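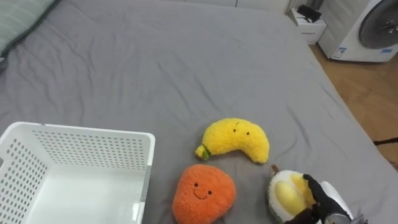
Gray fitted sheet, pale green pillow. Bedtime in Dellness may be getting quieter.

The Night Horn Gets a Stop Date, and I Plan to Sleep Through It

October 2025

By Kwadwo Quartey

If you live anywhere between Mill Street and the river, you already know about the 2 a.m. train. You know it the way you know your own phone ringing. There's one long blast out by the grain elevator, another long one at the Canal Road crossing, then a short one, and then the big finish, which goes on for as long as the engineer feels like leaning on it. I've lived four blocks from that crossing for most of my adult life, and I could hum it for you.

Well, it's going away. Pramex, the company that runs freight on the line through Dellness and on to Daris, told the town council last week that it will stop sounding horns at Canal Road between ten at night and six in the morning, starting in December. The catch is that the crossing has to be rebuilt first, with longer gate arms and a raised strip down the middle of the road so people can't swerve around the gates. Work is supposed to begin in a couple of weeks, weather allowing.

I went to the council meeting, and I'm glad I did, because it was packed and kind of wonderful. People had brought their kids. Somebody had brought a thermos the size of a fire extinguisher and was pouring for the whole back row (thank you, whoever you are, that was good coffee). When the Pramex man read out the word "December" there was a second of quiet and then a lot of clapping, and I clapped too, which I know reporters aren't supposed to do. I'll live with it.

The petition that got things moving had 1,747 names on it by the time it was handed in. That's a lot of names for a town our size! It was started by Anastasia Raptis, who moved into one of the brick row houses on Canal Road last year and says she had looked at the place on a Sunday afternoon, when hardly anything runs. Her first night there she got up and put her shoes on, thinking something had hit the building.

"I thought everybody would tell me to get used to it," she told me outside the meeting. "Instead they asked me where to sign."

She took the petition door to door, and left a copy on the counter at Theodorakopoulos, the bakery by the post office, where it picked up a fair bit of powdered sugar. I signed it there myself in the spring. So there's my conflict of interest, out in the open.

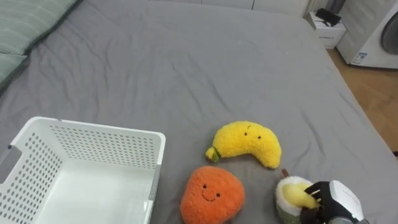
Plush fruit on the bed, with a yellow banana uppermost.

The talks took eight months, and for a good part of that time I'd have bet money on nothing happening. The railroad wanted the town to pay for the crossing. The town wanted the railroad to pay for it. Then everyone wanted the state to pay for it, and the state wanted a traffic study. The traffic study was held up by the bridge repairs in Daris, which sent all the trucks down Canal Road and made the numbers useless, so it had to be done over after the detour ended.

What they've landed on is a split. The state covers the gates and the electronics, Pramex covers the track work, and Dellness pays for the raised median and the new signs. Lambros Konstantinidis, the public works director, said the town's share will come out of money already set aside for road repairs, and that means the repaving on Orchard Avenue gets pushed to next year. If you drive Orchard Avenue I'm sorry. I drive it too, and I've lost a hubcap there.

There was some pushback at the meeting, and I don't want to skip over it. A few people are worried about safety, and it's a fair worry. The horn is there to warn you. The new gates are meant to make up for it, and the bells and flashing lights will stay on at all hours, but one man from the trailer court pointed out that teenagers cut across the tracks a good way down from the crossing, where there aren't any gates at all. Konstantinidis said the town is looking at fencing for that stretch. He didn't have a date for it and he said so plainly, and I appreciated that more than if he'd made one up.

Engineers can also still use the horn in an emergency, any time of night, if they see a person or a car or a cow on the track. So it won't be total silence. Don't call the newspaper the first time you hear a toot in January — or do, we like the company, but there may be a cow.

And then there are the people who are going to miss it. I didn't expect that, and there were more of them than you'd think. Rafail Tsolakis drove a locomotive on this line before he retired, and he stood up to say he hoped folks would remember there was a person up there pulling the cord. He said he used to try to go easy on it coming through town, and that some of the younger ones have their own style. He got a laugh, and then he got a pretty big round of applause as he sat down.

I asked a few people what they'll do with their new nights. Mostly they looked at me like I was slow. Sleep, Kwadwo. They're going to sleep. A couple on Mill Street want to move their bed back to the front room, which has the better window and has been used for storage for years. A new dad told me he gets the baby down, the horn goes, and it takes him another 20 minutes of walking the hallway before he dares to lie down again. He had that look, you know the one, where the shirt is buttoned one hole off.
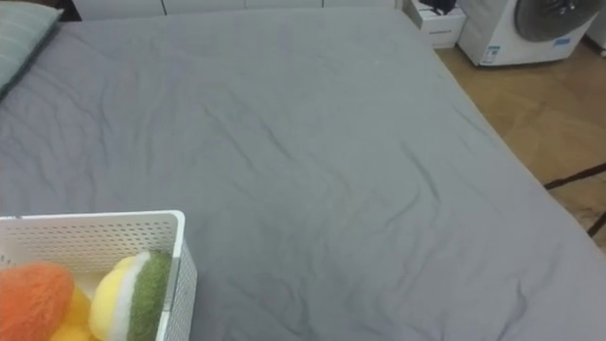
Danai Tsoukalas thinks we're all getting ahead of ourselves. She told me she'll believe in a quiet night when she has had one, and that the town was promised the same thing back when the depot closed. "They'll move the date," she said. "They'll say it's the weather, or a part that didn't come in. I signed the thing, I'd love to be wrong, but I'm keeping my earplugs." She also wants to know why the deal covers Canal Road and leaves out the smaller crossing at Ferry Lane, where the horn is every bit as loud if you happen to live next to it.

I put the Ferry Lane question to Pramex. The company told me that crossing would need its own review, and that the town would have to ask for one. I put it to the council office too, and was told it may come up at the next meeting, under new business. If you live out that way, I'd show up. It worked for Canal Road.

A few practical bits before I let you go. Canal Road will be closed at the tracks while the crews are working, and the detour runs along Ferry Lane and back up past the school. The school buses will leave a little earlier during the closure, and parents should be getting a note about it. The footpath stays open on the east side only. There'll be some night work near the end, with lights and a generator, so it'll probably get louder before it gets quieter. Konstantinidis asked everyone to be patient with the crews, and the bakery has already said it'll open early for them.

The signs telling drivers there's no train horn will go up the same day the change starts. Questions about the detour should go to public works, on the ground floor of the town hall, weekdays until four thirty.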